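Packaging Materials I
Handout 3: Closures for Liquid Products
Revised September 15, 2021

Scope. Continuous-thread (CT) screw closures on plastic bottles. Snap-on and crimped closures are covered in the June block.

3.1 Terms
Finish: the threaded part of the bottle that accepts the closure.
Land: the top sealing surface of the finish.
T dimension: outside diameter across the threads.
E dimension: outside diameter of the neck wall, measured at the thread root.
Thread depth = (T − E) / 2

3.2 Sealing
The threads do not seal the bottle. They convert torque into a downward load, and that load presses the liner against the land. A nick or a raised parting line on the land will cause a leak at any torque. Inspect the land first.

3.3 Torque
Application torque is what the capper delivers. Removal torque is what the user must overcome, and it is normally lower because the liner and the cap relax under load. Record the elapsed time with every removal reading; a value without one cannot be compared.

Worked case (Kettler trial, Clurnia syrup bottle):
Application torque: 17 in-lb
Removal torque at 24 h, as a share of application: 67%
Removal torque: 17 × 0.67 = 11.4 in-lb
Sample size: 100 bottles, 3 rejected for cocked caps
Cocked caps are excluded from the torque mean but stay in the defect count.

3.4 Headspace
Liquid expands on warming and compresses the gas above it. Too little headspace raises internal pressure and loads the liner — check this before blaming the capper.

Reading: Weline lab manual, section on liners. Problem set 3 uses the Collirthorpe data sheet.
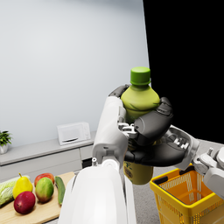

Rendering: Collirthorpe. Plastic bottle with green screw cap.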